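3.2 Table and tableware

The table-laying tasks were carried out at the Illthorpe site, in a room fitted out for the study in December. We chose plain furniture on purpose. Patterned cloths and dark worktops had made small items hard to tell apart in the earlier Tullness sessions, and 703 of those records had to be coded a second time. The Illthorpe table was therefore kept white, and nothing was hung on the wall behind it.

Cups were the items most often moved. Of the 1,000 placements in the full set, 681 involved a cup, either alone or with a plate (Table 2). All cups came from the Wotus nursery range, which is light enough for children to carry.
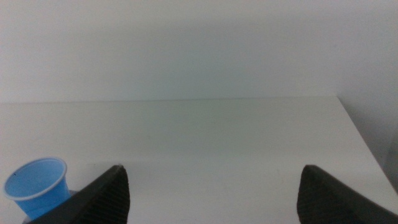 Figure 2. Light-blue plastic cup on the white table, against a plain white wall.

A cup was coded as "placed" when it stood upright with its whole base on the table - cups lying on their side were coded separately. Distance from the nearest table edge was measured from the rim, as the base is often hidden when a cup is seen from above. Where two cups touched, both were given the same position code. Plates and spoons are dealt with in Section 3.3.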